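# Lost property office at Demside station to close on Saturdays

July 18, 2012

The lost property office at Demside bus and rail station will stop opening on Saturdays from the start of next month, and items will be kept for a shorter time before being sold or given away. 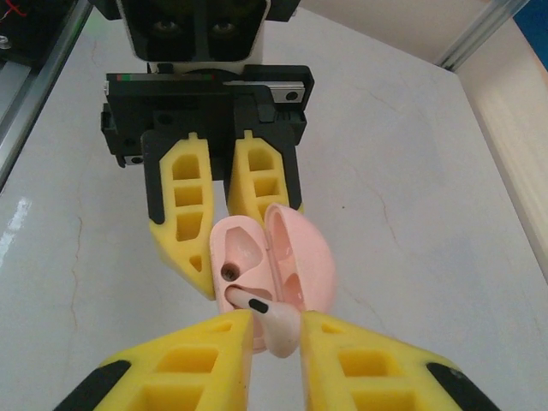 The changes were agreed by the station's operating company, Boiko, after a review which began in March. Staff were told last week and notices have gone up beside the ticket windows and in the waiting room on the upper level.

Under the new rules, most items will be held for 90 days. Until now they have been kept for six months. Food will still be thrown out the same day, and passports and bank cards will be passed to the issuing office or bank as before. Keys will be kept for the full six months because they are hard to sell and take up little room.

Morag Moffat, the station manager, said the office had been short of space for years. "We have one room and a cupboard under the stairs," she said. "At the end of March we had 462 items on the shelves and there was a pram in the corridor. Most people who want something back come for it in the first fortnight."

The office will open from 8 in the morning until early evening on weekdays. Anyone who can't get there in those hours will be able to ask for an item to be left at the ticket windows, where it can be picked up at any time the station is open, including Sundays. They will need to give a description over the telephone first and show proof of name and address when they collect.

The charge for getting something back is going up too. It has been £2 for every item, whatever the size. From next month it will be £2 for small things such as gloves, hats, purses and telephones, and £5 for suitcases, bicycles and musical instruments. Children's school bags and walking sticks will be handed back free.

Not everyone is happy with the plans. Murdo Dow, who speaks for the Demside Bus Users' Group, said the Saturday opening mattered most to people who work in Coketberg and travel home late during the week. He said the group had asked for one late evening in place of the Saturday and had not been given a proper answer.

"If you finish at six in Coketberg you aren't back here until seven at the earliest," he said. "Leaving things at the ticket windows sounds fine, but there is only one window open after tea and there's often a queue to the door. I've asked who is going to go and look for somebody's umbrella while people are waiting for tickets."

Mrs Moffat said a late evening had been looked at and would have meant taking on another member of staff. She said the company would watch how the ticket window arrangement worked and would look at it again after 12 weeks.

Hamish Nisbet has run the office for most of the past ten years and will move to the parcels desk on Saturdays. He said umbrellas were still the most common thing handed in, followed by gloves, nearly always one at a time. The amount of small electrical equipment has gone up sharply, and much of it is never asked for.

"People think it's been stolen, so they don't ring," he said. "They go and buy another one. I'd say to anybody, ring us first. Tell us which bus and which day, and anything that makes it different, a scratch or a sticker. If you only say it's a black phone I've a drawer full of those."

Telephones that are switched on when they arrive are kept at the front of the office for a week in case the owner calls. After that they are turned off and labelled with the date and the route.

Unclaimed items have been sold twice a year at the Mivska hall on Station Brae, with the money going towards the running of the office. The sales will now be held four times a year. The next will be in the autumn and the date will be put up in the station when the hall has confirmed it. Clothing in good condition will not be sold in future. It will go to the town's charity shops, along with spectacles, which are sent on for reuse.

Evaristo Contreras, who has a stall in the covered market and buys suitcases at most of the sales, said four smaller sales would suit him better. "The spring one was packed and you couldn't see what you were bidding on," he said. "I came home with two cases and neither had a key."

Items handed in before the end of this month will be kept under the old rules, so anything now in the office will still be held for six months from the day it arrived. Things left on buses are normally brought to the office the next working day. Those found on trains can take around 8 days to reach Demside if the train has gone on to the coast.

The office is at the foot of the main stairs, next to platform one. Copies of the new charges can be picked up at the ticket windows, and comments on the changes can be handed in there or sent by post to the station manager.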